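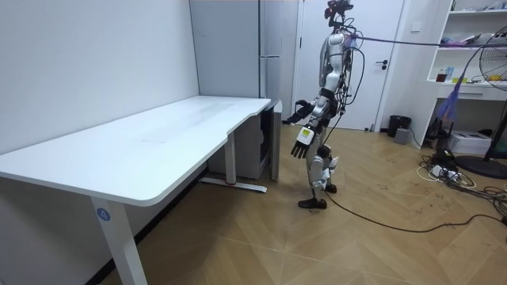 Quinlan Shared Desks: Questions We Hear a Lot

Welcome, and thank you for thinking of us! We've put the questions people ask most on one page, but if yours isn't on it, please write or stop by the front counter. Elvira Ticona is there most mornings and truly likes to chat.

Do I have to be a member to book a desk?

Not at all. A day pass costs $25 and gets you a desk from 8 in the morning until 6 in the evening, plus coffee, tea and the printer (up to 30 pages, and then it's ten cents a page). If you find yourself coming in more than once a week, the monthly plan at $156 will probably treat you better, and we'll take your most recent day pass off the first month if you ask.

Can I leave my things overnight?

Monthly members can, in the lockers by the back hallway. Bring your own padlock, please. Day guests need to take everything home with them, even the sweater on the back of the chair. We do keep a lost and found, and it's fuller than you'd believe, mostly chargers and one very nice umbrella that has been with us since December.

Is it quiet?

It depends on where you sit. The Nevel room is for silent work, so no calls in there, even short ones. The front room is friendlier and you'll hear people talking on and off all day. Matilde Gouveia looks after bookings and is happy to move you if you picked one and wish you'd picked the other.

May I eat and drink at my desk?

Drinks are fine anywhere, and so is a snack. For a real lunch, and especially anything warm that smells wonderful to you and maybe less so to your neighbor, we'd love for you to use the kitchen table. Set bottles and glasses well back from the front of the desk, and if something does spill, tell us right away so we can get to the floor before it soaks in.

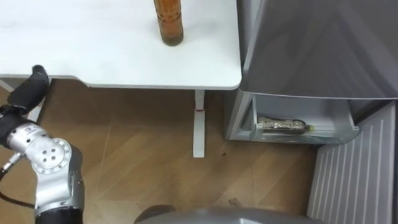 Is there parking?

There's a small lot behind the building, shared with the dentist, and it's usually full by 9:30. Street parking on the hill side is free for two hours. The number 53 bus stops right across the road.

How do I cancel?

Email Matilde by 5 in the afternoon the day before and you'll get a full refund. After that we'll gladly move your pass to another day within the same month.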